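Home Visit Cook and Meal Companion (part time)
Rundance Home Meals

Posted Monday, March 9, 2020
Hours: 32 per week, some flexibility
Reports to: Francine Boychuk, Program Manager
Start: as soon as the right person is found

About us

Rundance Home Meals sends cooks into the homes of older adults who want to keep eating at their own table. We are a small nonprofit. We began with one cook and a borrowed station wagon and now cook for more than 300 households in the towns of Bakska and Useck and on the farm roads between them. Most of our clients live alone. Some live with a husband or wife who used to do the cooking and can't stand at the stove any longer.

We don't deliver trays. A cook comes to the house, makes a hot meal with whatever the client likes and is allowed to eat, leaves one or two more meals in the refrigerator, and sits down for a while. The sitting down is part of the job and you are paid for it.
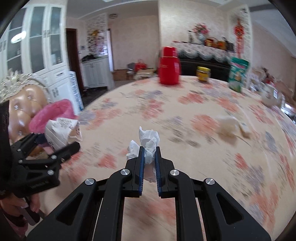 We are hiring one cook for the Useck route. The current cook is moving out of state in July and we would like the new person to have several months on the route with her before then. After that you will be on your own in the houses, with the office a phone call away.

What you will do

On a normal day you will visit three homes. A visit runs about two hours. You will get your client sheets the afternoon before, with any changes to diet or medication that affect food. You will shop at the Ragab Market on Second Street, where we have an account, or use what the client already has in the house. Many clients like to do their own shopping and will have strong opinions about onions.

You will cook one hot meal for right away and put up at least one more, labeled with the date. You will wash the dishes you used, wipe down the stove and counters, and take out the kitchen trash. You are not expected to do laundry, clean bathrooms, or shovel snow, and we ask that you not start, even if you are asked nicely. Call the office and we will find someone.

You will write a short note after each visit. Two or three lines is fine. Tell us what was eaten, what was left over from last time, and anything that seemed different. If a client who always finishes the soup stops finishing it, we want to know.

You will also attend the staff meeting on the first Thursday of the month. It is paid time and lunch is provided.

Diets

About half of the clients on this route have some restriction. Low salt is the most common, followed by diabetic and soft foods. One household keeps kosher and one is vegetarian. We will train you on all of it. What we can't train is the willingness to make the same chicken and rice every week for a person who only wants chicken and rice.

You need to have

A valid driver's license, insurance, and a car that starts in January. The route is hilly and some of the driveways are gravel.

At least two years of regular cooking for other people. Restaurant, school, church kitchen, camp, or a big family all count. Tell us about it in your letter.

A current food handler card, or the ability to get one in your first 40 days. We pay the fee.

The ability to lift a full grocery bag up a flight of porch steps and to stand for most of a two-hour visit.

A clean background check. We run this ourselves after the second interview and there is no cost to you.

Enough English to read a client sheet and write a visit note. Polish or Ukrainian would be very useful in four of the homes on this route but is not required.

Good to have

Experience with people who have memory loss. First aid or CPR. Patience with old electric stoves. 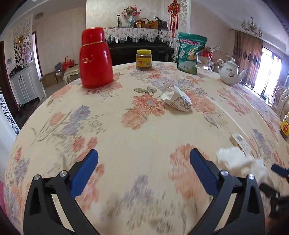 Pay and benefits

Pay is hourly and depends on experience. We will tell you the exact rate in the first phone call so you don't waste a trip. Mileage is paid between homes and to the market. You get a phone allowance, paid sick days from your first day, and two weeks of paid vacation after six months. Health insurance is available at 32 hours, and we pay most of the premium for the employee. Family coverage can be added at your own cost.

We close for the week between Christmas and New Year's, except for clients who have no one else, and those visits are paid at time and a half. You can sign up for them or not.

The first month

For the first two weeks you ride along and do not cook alone. In the third week you cook while the current cook keeps the client company. In the fourth week you swap. Clients get a say. If a household doesn't take to you, we move the visit to another cook and nobody gets in trouble over it. It happens to all of us.

You will have a check-in with Francine at the end of each of the first four weeks, and again after three months.

How to apply

Send a letter and a list of the places you have worked or cooked. A formal resume is fine but we don't need one. In the letter, please tell us about one meal you make often and who you make it for. Give us two people we can call, at least one of whom has eaten your cooking.

Mail or drop off your application at the Rundance office, 360 Mill Road, Useck, second door on the left side of the building. The front door sticks, so push. You can also leave it with the cashier at Ragab Market and it will reach us by the next morning.

Francine reads every application and calls everyone back, including people we aren't going to hire. First interviews are by phone and last about twenty minutes. The second is in person, in our kitchen, and you will be asked to cook lunch for three people with what is in the cupboard. You are paid for that time too.

We will take applications until the job is filled. If you applied last year for the Bakska route, you are welcome to apply again and can just write "same as before" on anything that hasn't changed.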